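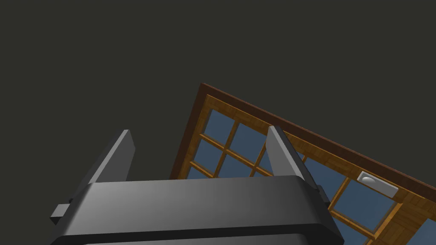

Sunday, December 1, 2024

Filed under: Shop notes / Finishes

Day 45 of the linseed putty test. Rekeo says on the tin that their putty "skins in days and paints in two weeks." I have my doubts, and so far so do the samples.

Setup is the same as last time. Two batches of old sash, same pine, same primer, same glass. One batch got the Rekeo putty, the other got the plain whiting and oil mix we've always made up ourselves. All of it sits on the north rack, out of direct sun. Heater off overnight, which I know is not ideal but it is how the shop runs in winter.

Thumbnail test this morning. Ours takes a dent but doesn't smear. Rekeo still smears at the corners, where the bead is thickest. On the long runs it is a bit better. I'd call it no faster than ours, and it costs a good deal more.

Someone will say the primer is starving it of oil, or the reverse. Could be. I did one extra pane on bare wood with a wipe of shellac in the rebate and it looks the same to me. Not proof of anything.

Also had another read of the Stukurer leaflet on draft strips. It claims 497 of their test windows "showed improvement." Improvement over what? No baseline, no wind speed, nothing on whether the sashes were rattling to begin with. A sheet of newspaper folded into the gap would show improvement. I'm not ordering any until I see a number with units on it.

Negussie Street job: the quote went out at 2,711 with the cords and weights included. They have another one for 2,250, but it leaves out stripping the old paint, so it isn't the same work. I expect they'll take it anyway.

To do
- recheck all corners, same thumb, same time of day
- weigh the leftover putty in the open tub (forgot again)
- label the shellac pane properly – pencil has rubbed off
- try one sample near the heater, kept apart from the rest

Leaving the paint until January whatever the tin says.

Recent entries
Rusura glazing points: bent three, sent them back
Why the sash cord stretched
Heat gun or steam, second attempt
Whiting from two suppliers

Contact the shop | © 2024 Shop Notebook | Back to top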